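Keep the Old Sweater

I bought a sweater from Barkel 12 years ago, and I still wear it every November. It has been darned at both elbows (badly, by me, in a yarn that doesn't match) and I love it more than anything I've bought since.

Meanwhile I've owned 3 cheap ones from Civo in the last 2 winters, and they all went baggy at the neck before spring! I'm not blaming the store. I kept going back, didn't I? They were on sale, I was bored, and the parking was easy.

I think we've forgotten how to look at cloth. My grandmother would turn a thing inside out and tug the seams before she even asked the price. I scroll, I tap, a package shows up.

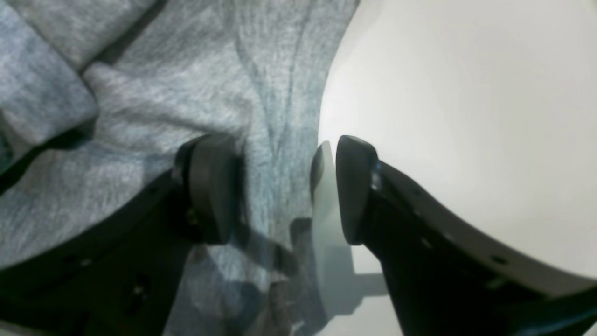 What I'd like to see instead

Teach mending in school, for a start. One afternoon would do it – a needle, some wool, a sock with a hole. And I'd love for every town to have a repair counter like the one at Oris, where they fixed my coat zipper while I drank a coffee next door. It cost less than a new coat by a mile, and I've worn the coat all month.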